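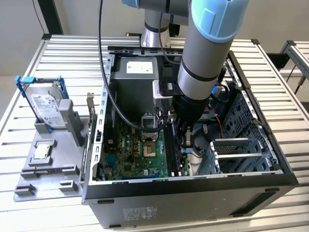 Workshop Tips: Removing and Refitting Memory in a Desktop Tower

Ollville Repair Notes > Bench Work > Desktops

Lay the case on its side with the open face up. A module goes in and comes out straight, and with the board flat under your hands you can push straight down. A standing tower flexes and slides.

Shut the machine down, switch off the supply at the back, pull the cord, then hold the power button for a few seconds. Touch bare metal on the chassis before you touch the board. A wrist strap is better if you have one.

Move cables away from the slots before you start. A power lead lying across the board will catch a sleeve or a knuckle. Velcro tape is fine for this. Do not use rubber bands, which go brittle and leave pieces in the case.

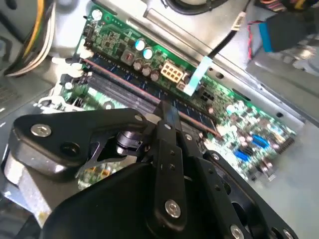 Page last changed: September 2019

Releasing the module

Press the latches outward, one at each end. On some boards only one end moves. The module should lift slightly as the latch opens. If it does not, check that the latch is fully down before pulling. Hold the module by its short edges and keep fingers off the contacts.

Put it in an antistatic bag straight away and write the slot number on the bag. We keep the bags in a Faswood parts tray, lid on. Foam is acceptable if it is the conductive kind — ordinary packing foam is not.

Cleaning

Contacts: isopropyl alcohol on a lint-free swab, light strokes toward the edge. No erasers. The crumbs end up in the slot.

Slots: short bursts of air with the can upright. Hold a fan's blades still if you are blowing dust out of it.
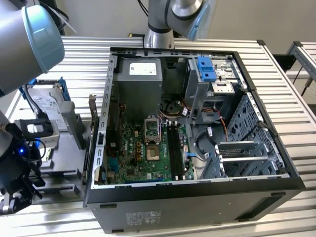
Leave the processor socket alone while doing any of this. If it is open and unpopulated, put a plastic cover over it before cleaning anything nearby. A swab fiber on the contact pins is hard to find and bent pins are harder to fix.

Refitting

Match the notch to the key in the slot, stand the module upright, and press evenly on both ends until the latches close. Refit the largest module in the slot the manual lists first. Slot order differs between boards, so do not go by the last machine you worked on.

Reconnect the cables, look for loose screws, and test with the side panel still off. Run a full memory test, one pass minimum. Allow some 16 minutes for small modules, more for large ones.

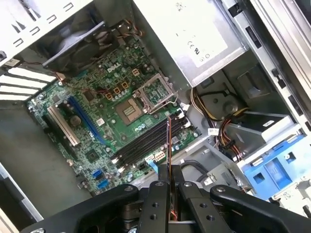

Skallik: One addition to the refitting part. Try a single module in the first slot before you put the rest back. If the machine beeps and stops, you have only one part and one slot to check. I also label the SATA leads at both ends with masking tape, same numbers as the ports on the board. Saves tracing them later.

Related notes
Replacing a coin-cell battery
Drive cages and rails
Screws: sorting and storage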